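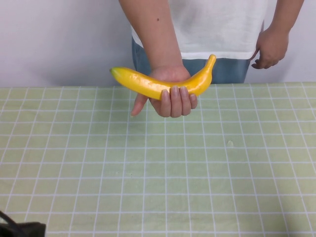

Foto: Ea Þorgeirsson, Projekt Somilden

Lernen aus menschlichen Demonstrationen
Skript zu Einheit 6, Stand März
Desta Fikre

Mitschrift-Ersatz, kein Lehrbuch. Wer in der Vorlesung war, kommt damit klar, wer nicht, bitte zusätzlich die Folien zu Einheit 5 (Posenschätzung, Kamerakalibrierung). Fehler bitte melden, Liste hängt im Kursordner.

6.1 Worum geht's

Bisher: Demonstrationen per Teleoperation. Mensch steuert den Arm, Gelenkwinkel und Greiferöffnung werden direkt mitgeschrieben. Vorteil: Aktionen liegen im Aktionsraum des Roboters vor, Behavior Cloning geht ohne Umweg. Nachteil: langsam, teuer, Bediener müssen erst üben, und man braucht pro Datenstrom einen kompletten Aufbau.

Heute: Demonstrationen mit der blossen Hand. Kamera fest montiert, Person nimmt Objekt, hält es, dreht es, legt es ab. Kein Roboter dabei. Siehe Foto oben, Banane liegt in der nach oben gedrehten rechten Hand, linke Hand unbeteiligt. Genau so ein Griff macht später Ärger, dazu 6.4.

Was wir bekommen: Video. Was wir nicht bekommen: Aktionen. Keine Kräfte, keine Gelenkwinkel, keine Greiferöffnung. Alles muss geschätzt oder gelernt werden.

6.2 Begriffe (klausurrelevant)

Embodiment Gap: Unterschied zwischen dem Körper, der vormacht, und dem Körper, der nachmacht. Kinematik (Finger vs. Parallelbacken), Arbeitsraum, Aussehen im Bild, Dynamik. Vier verschiedene Sachen, in der Klausur bitte nicht in einen Topf werfen.

Retargeting: Abbildung einer menschlichen Handpose auf eine Roboterpose. Kann geometrisch sein (Optimierung über Fingerspitzen) oder gelernt.

Objektzentrierte Darstellung: man vergisst die Hand und beschreibt nur, was mit dem Objekt passiert. Trajektorie der Objektpose im Tischkoordinatensystem. Der Roboter soll dieselbe Objektbewegung erzeugen, egal wie er greift.

Kontaktzustand: binär pro Zeitschritt, Hand berührt Objekt ja/nein. Klingt banal, ist in der Praxis die wackeligste Grösse von allen.

Handlungsphase: Annäherung, Greifen, Transport, Ablegen, Rückzug. Beim Labeln immer fünf Phasen, auch wenn eine leer ist.

6.3 Die Pipeline, Schritt für Schritt

Wir folgen der Version aus Somilden, weil die Daten dazu im Kursordner liegen. Andere Gruppen machen es in anderer Reihenfolge, Idee bleibt.

a) Kalibrierung. Extrinsik der Kamera zum Tisch. Die Tischdecke auf dem Foto ist mit weissen Linien gerastert, so etwas lädt dazu ein, das Raster als Kalibriermuster zu nehmen. Bitte nicht! Stoff verzieht sich, wirft Falten, die Zellen sind dann nicht mehr gleich gross. Als grobe Plausibilitätsprüfung der Homographie ok, mehr nicht. Für die richtige Kalibrierung die starre Platte verwenden.

b) Handpose. 21 Keypoints pro Hand, pro Bild. Ausgabe in Kamerakoordinaten, Tiefe nur bis auf Skalierung. Skalierung über bekannte Handgrösse der Person oder über Tiefenkamera festlegen. Beide Hände schätzen, auch wenn nur eine arbeitet! Sonst springt die Zuordnung links/rechts, sobald eine Hand kurz verschwindet.

c) Objektpose. Segmentierung, dann 6D-Pose gegen ein Mesh. Problem bei der Banane: fast einfarbig, glänzend, kaum Textur. Die Drehung um die Längsachse hängt an den flachen Kanten und an der Krümmung. Wenn die Finger die Mitte verdecken, bleiben im wesentlichen die beiden Enden. Stiel und Blütenende auseinanderhalten, sonst kippt die Schätzung um 180 Grad und bleibt dort. Passiert ständig.

d) Kontakt. Abstand Handkeypoints zu Objektoberfläche, Schwellwert, dann zeitlich glätten. Schwellwert nicht pro Bild anpassen (hat letztes Jahr eine Gruppe gemacht, die Kurve sah super aus und war wertlos).

e) Phasen. Aus Kontakt und Objektgeschwindigkeit. Halten ohne Bewegung zählt zu Transport, Geschwindigkeit null. Eigene Phase dafür wurde diskutiert und verworfen.

f) Retargeting oder objektzentriert weiter. Siehe 6.4.

g) Policy trainieren. Siehe 6.5.

Laufzeit spielt hier keine Rolle, alles offline. Nur Schritt b auf der GPU rechnen, der Rest geht auf dem Laptop.

6.4 Vom Griff der Hand zum Griff der Maschine

Naiver Ansatz: Daumenspitze und Zeigefingerspitze suchen, Verbindungslinie = Schliessrichtung der Parallelbacken, Mittelpunkt = Greifpunkt. Geht gut bei Pinzettengriff (Würfel, Stift, Schraube). Geht schief, wenn der Daumen nicht gegenhält.

Zurück zum Foto. Banane liegt in der Handfläche, vier Finger gehen hoch und über die Vorderseite, Daumen steht nach aussen und unten weg und hält nichts. Verbindungslinie Daumen-Zeigefinger ist für die Planung Unsinn: die Backen würden quer ins Leere schliessen oder gegen den Tisch fahren. Ein Parallelgreifer kann eben auch nicht "von unten tragen", jedenfalls nicht bei so einem Objekt.

Drei Auswege:

Erstens Griffklassifikation vorschalten. Pinzette, Umfassen, Tragen, Sonstiges. Nur bei Pinzette und Umfassen wird die Fingergeometrie übernommen. Billig, robust, verwirft aber Daten. Im Datensatz bleiben bei diesem Filter 71 Prozent der Episoden übrig.

Zweitens objektzentriert. Griff komplett ignorieren, eigenen Greifplaner auf das Mesh loslassen, nur die Objektbahn übernehmen. Bei der Banane: Griff quer zur Längsachse, nahe der Mitte. Einschränkung: Bahn muss mit dem neuen Griff kinematisch erreichbar sein. Eine Hand dreht die Fläche mal eben nach oben, der Arm läuft dabei vielleicht in die Gelenkgrenze.

Drittens gemeinsame Optimierung. Griff und Bahn zusammen, Kosten für Abweichung von Objektbahn + Kollision + Gelenkgrenzen:

J = w1 * E_objekt + w2 * E_kollision + w3 * E_gelenk + w4 * E_glatt

Gewichte stehen in der Übung. w1 anfangs nicht zu gross wählen, sonst hängt der Löser im ersten lokalen Minimum fest. Mit 50 Stützpunkten pro Bahn rechnen, mehr bringt nichts, weniger macht die Kollisionsprüfung löchrig.

Frage aus der Vorlesung: warum nicht gleich eine Fünffingerhand? Kann man. Dann ist das Retargeting geometrisch netter, dafür hat man die Regelung am Hals. Pyo (unser Simulator) unterstützt beides, die Übung bleibt beim Parallelgreifer.

6.5 Policy-Lernen mit gemischten Daten

Rein aus Handvideos klappt es bei uns nicht zuverlässig. Standard ist deshalb eine Mischung: viele Handvideos, wenige Teleop-Episoden.

Aufbau der Kursvariante:
Encoder gemeinsam für beide Quellen
Objektbahn-Kopf, trainiert auf allem
Aktionskopf, trainiert nur auf Teleop
Quelle als Token mitgeben, sonst mittelt der Encoder über zwei Körper und beides wird schlechter

Verlust: L = L_bahn + lambda * L_aktion. Lambda erst klein, dann hoch.

Ergebnis auf der Aufgabe "Banane aufnehmen und in Schale legen", je 50 Versuche auf dem echten Arm, 18 Teleop-Episoden fürs Training:

nur Teleop: 17 Erfolge
Teleop + Handvideos, ohne Quellen-Token: kein messbarer Unterschied zu oben
Teleop + Handvideos, mit Quellen-Token: deutlich besser, genaue Werte in der Übung selbst ausrechnen, Logs liegen bei

Vorsicht beim Lesen. Eine Aufgabe, ein Objekt, ein Tisch. Die Intervalle sind bei 50 Versuchen breit, bitte Konfidenzintervall angeben und nicht nur den Mittelwert. Ausserdem immer derselbe helle Hintergrund, über unaufgeräumte Tische sagt das Ergebniss gar nichts.

6.6 Optische Lücke

Encoder sieht im Training Hände und Unterarme, im Einsatz einen Greifer. Übliche Gegenmittel:

Inpainting der Hand - Hand ausschneiden, Hintergrund auffüllen, evtl. gerenderten Greifer einsetzen. Aufwendig, Artefakte am Objektrand, und das verdeckte Stück Objekt muss erfunden werden.

Maskieren - Hand und Greifer beide grau überdecken. Primitiv, überraschend stark. Unsere Baseline.

Nur Keypoints/Objektpose als Eingabe, gar keine Pixel. Dann schlägt jeder Fehler aus 6.3 c voll durch.

Kleidung und Torso nicht vergessen! Im Foto ist hinter dem Tisch T-Shirt und Jeans zu sehen, beim Roboterbetrieb steht da normalerweise niemand. Ein Encoder lernt sowas gerne mit. Entweder oberhalb der hinteren Tischkante abschneiden (dann fehlt einem hier allerdings auch Hand und Banane, die werden ja hoch gehalten) oder Person mitmaskieren. Wir maskieren.

Auch der Bildrand: unten links ragt etwas Dunkles ins Bild. Bei fester Kamera steht so etwas leicht in jeder Episode an derselben Stelle und fällt dann in der Auswertung nicht auf. Vor dem Training Mittelwertbild pro Quelle anschauen, dauert eine Minute.

6.7 Was die Methode nicht kann

Kräfte. Ob jemand fest drückt oder locker hält, sieht man dem Video kaum an. Bei Spielzeugobst egal, bei echtem nicht.
Zweihändiges. Pipeline schätzt zwar beide Hände, der Bahn-Kopf kennt aber nur ein Objekt.
Werkzeuggebrauch, gleiche Baustelle.
Umgreifen in der Hand. Objektbahn stimmt, Griff wechselt, Parallelgreifer kann es nicht nachmachen. Solche Episoden raus.

6.8 Übung (Abgabe über Lurnonura, 18 Uhr am Tag vor dem Tutorium)

Aufgabe 1. Handkeypoints für die beigelegte Episode laden, Schliessrichtung nach dem naiven Ansatz berechnen und in Pyo anzeigen. Zwei Sätze, was daran falsch ist.

Aufgabe 2. Griffklassifikator implementieren. Merkmale: Winkel zwischen Daumen und Zeigefinger, Richtung der Handflächennormalen, Abstand Daumenspitze zu Objekt. Entscheidungsbaum reicht völlig.

Aufgabe 3. Optimierung aus 6.4 mit gegebenen Gewichten laufen lassen, danach w1 verzehnfachen. Beide Bahnen plotten, Unterschied kommentieren.

Aufgabe 4. Aus den Logs Erfolgsraten und Konfidenzintervalle für alle drei Varianten. Wilson, nicht Normalapproximation.

Zusatz, ohne Punkte: 180-Grad-Kippen der Objektpose automatisch erkennen. Ea Þorgeirsson hat dafür einen Ansatz über die Bahnstetigkeit, Code auf Anfrage bei ihr.

Hinweise: Arm im Praktikumsraum ist der von Brernex, Steuerung nur über die Kursschnittstelle ansprechen. Koordinaten in Metern, Winkel in Radiant. Quaternionen mit w zuerst, in der alten Version vom Skript stand es andersrum, sorry.

Nächste Einheit: Belohnungsfunktionen aus Video. Dafür Abschnitt 6.2 nochmal ansehen, Handlungsphasen werden gebraucht.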